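The Last Bus to Ponenska

She had 14 minutes and one bag and the bag was already full.

Shoes, no. Other shoes. The blue sweater, because it would be cold at the lake, it was always cold at the lake, even when the rest of the country was lying on lawns. Charger. Toothbrush. The envelope with the deed in it, which she had moved three times since breakfast and now could not find, and then found, under the toaster, God knows.

Her brother had called at six. The house is sold, he said. They want the keys by tomorrow noon. I thought you knew.

She didn't know. How would she know. He was the one who opened the mail.

So. The bus. There was one at 9:40 from the depot on Wibisono Street and after that nothing until Monday, and Monday was no good, Monday was strangers in the kitchen pulling up their mother's floor.

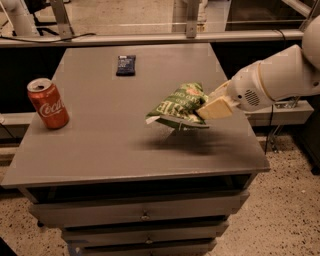

Food. She hadn't thought about food. Five hours to Ponenska and the stop at Netari was only a bathroom and a locked kiosk, it had been a locked kiosk since she was a kid. She needed salt and she needed sugar and she needed to stay awake. The Coke stood at the left, red and upright, and the green bag of chips was already up off the gray table, crumpled, a little corner hanging from the bottom seam. Potato chips for supper. Their mother would of had something to say about that. Their mother packed for the lake like it was a war — boiled eggs in a towel, bread, a whole cucumber, a knife for the cucumber, salt in a twist of paper.

Never chips. Chips were for the way home, when you were sad anyway and it didn't matter.

She stuffed it all in on top of the sweater. Zipper wouldn't go. Took out the sweater, put it on. Zipper went.

Stairs. Street. Rain, a bit, not enough to run in but she ran.

The driver was shutting the hold when she got there. He looked at her bag and she said no, it's staying with me, and he shrugged and took her money. Seat 33, by the back door, the one with the heater that burns your ankle. Fine. Good. She could smell somebody's orange.

They were past the stadium before she could breathe right. Past the Stakumano warehouse with half its sign lit, MANO, MANO, MANO, and then the dark part, fields, and her own face in the glass.

She tried to think what she'd take. You couldn't take a house. The clock, maybe, if he hadn't already. The green bowl. The doorframe with the pencil marks on it, but what do you do with a doorframe, where do you stand it. The number off the gate, then. 1063, four brass digits, the three a little crooked because she had put it up herself one February with mittens on, and her mother had come out and looked and said leave it.

She'd need a screwdriver.

She didn't have a screwdriver.

She sat there with the bag on her knees and went through the whole apartment in her head, drawer by drawer, and there it was, in the last one, next to the tape. Well. The neighbor would have one. Or a butter knife, you can do a lot with a butter knife, if they left any.

The lights went off over the seats. Someone coughed. She opened the chips as quiet as she could, which was not quiet, and teh kid across the aisle lifted his head off his father's arm and stared at her.

She held out the bag.

He took two, then looked at her, then took another.

"Are you going to the lake?" he whispered.

"Yes," she said. "To get a number."

He thought about it, chewing.

"Okay," he said, and put his head back down.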